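Cesside season 2: episode order and runtime
TV and Streaming > Series

oravec_fan121
Posted 6/28/25
The listing now shows 7 episodes for season 2, down from ten. Runtimes are up, so total length is nearly unchanged. The trailer cut confirms Hernach is back as the main setting. I would prefer the old format. The B plots need room. 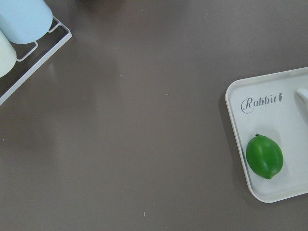 Re: episode order

ytai
Seven is enough. Season 1 had three episodes in the middle that moved nothing forward. The Flatum subplot could be removed and the finale would still make sense.

dialtone_k
Disagree. Flatum sets up the treaty vote. Without it the Oravec betrayal has no motive.

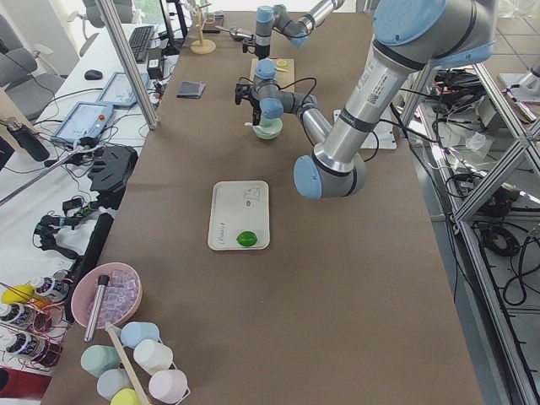 Bowl and cutting board on the long table.

ytai
The motive is stated in the pilot. Watch the dock conversation again. My other concern is the sound mix. Dialogue in the trailer sits well under the score, same as last year.

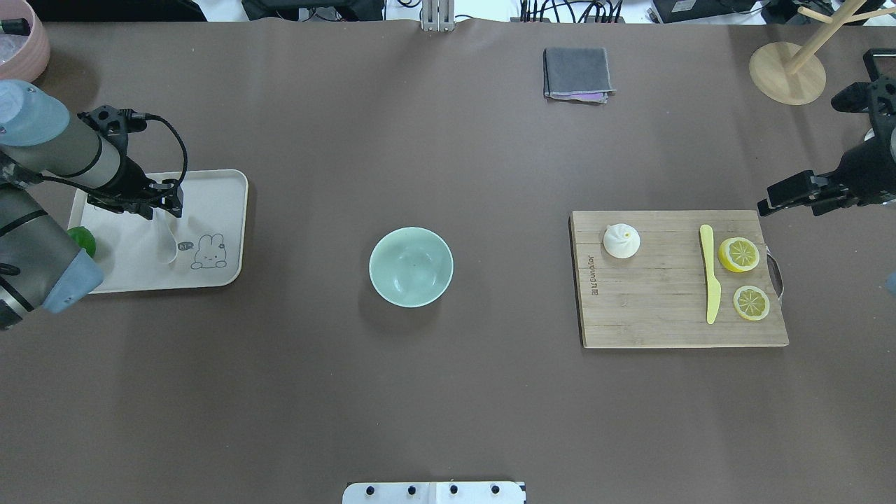 I compared the stereo and surround tracks on season 1. Stereo is clearer for speech. If the new season uses the same downmix, I will stay on stereo.

oravec_fan121
Same result with my setup. On the order, I still think two of the longer episodes should have been split.

dialtone_k
Splitting them would put the cliffhangers in the wrong place. The long ones are built as single acts.
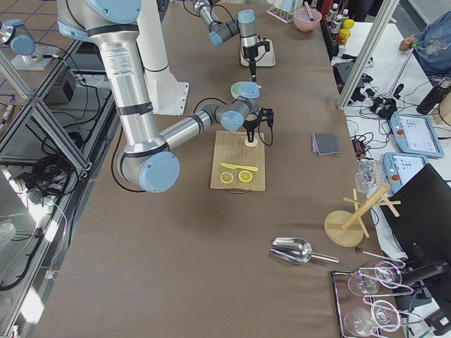
Does season 2 pick up right after the finale?

It starts 300 days later, according to the synopsis. Yen-ting Tai has the only writing credit on the opener, and the treaty is already in force.

ytai
Then the vote happens off screen. Back to my point about Flatum.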